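**Drostuvus fingertip pads, soft goods set – READ BEFORE ORDERING REPLACEMENTS**

Status: partial recall, pads only. Fingers are fine. Updated January 2019.

Short version. Pads from the first batch come off the finger tips. Glue lets go, pad slides sideways, then drops into whatever you're holding. Mostly happens on plush, fleece, anything with a nap. If you only pick up boxes and cups you may never see it. Still swap them.

## What you get

- 2 pairs of pads, pale, pre-glued
- cleaning wipes
- alignment card (the new one, with the notch at the top)

Fits all Drostuvus two-finger hand-helds and the Benmoussa arm adapter. Does NOT fit the older Ciltemton fingers – tip is too narrow and the pad hangs over. Please stop ordering them for that, we just end up doing returns.

## The fault

First reports came in September. Customer folding blankets, pad missing at the end of a shift, found inside a blanket. Then two more like it. We pulled stock and tested: 300 squeeze cycles on fleece, first batch pads started creeping well before the end. New batch held for the full run with no creep we could measure.

Cause is the adhesive. Supplier changed the backing, didnt tell us, and it softens when it's rubbed the same direction over and over. Fibers work in under the edge and lift it. Once a corner is up it goes fast.

Two problems when a pad goes:

1. Bare tip against fabric. Less grip, so people squeeze harder, and the finger can flex and snap back. One pinched knuckle reported, no broken skin.
2. Loose pad in the goods. Small enough to swallow. If your goods go to homes with kids or pets, treat a missing pad as a stop – find it before anything ships.

## Which ones are affected

Look at the backing paper. Plain white = first batch, bin them. Printed with the Novatent logo = new adhesive, OK to use. No backing paper left and you dont know? Assume first batch.

Already fitted? Push the pad sideways with your thumb. Any movement at all, take it off.

## Fitting

Wipe the tip. Let it dry, 5 minutes, really dry. Line up with the card, press hard, hold. Leave overnight if you can. Do both fingers even if only one has failed, otherwise the tips don't meet square and you get a twist in the grip.

Don't use superglue. It goes brittle and cracks the plastic at the tip, and that voids the finger warranty too.

## Using on bulky soft items

Close slowly. Let the fabric settle between the tips before you lift. Keep both pads flat on the item, don't pinch with just the edge.

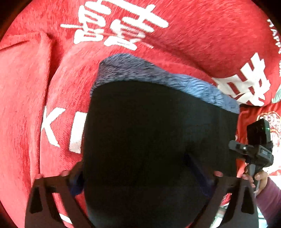

Check pads every 100 picks on this kind of material, more often on long pile. Takes a few seconds – look, thumb push, carry on. If two people are working the same item, agree who lets go first. The knuckle pinch was during a handover.

Fluff builds up along the pad edge as well. Pick it off by hand, dont blow it with compressed air, that lifts the corner.

## Replacements

Free for all first batch sets, no receipt needed. Send the serial off the finger set and say how many pairs. Keep the old pads in a bag if any came off in use, we want to see them. Ships in over a week right now, backlog from the holidays.

Stock: new batch only. Sold in sets, no single pads.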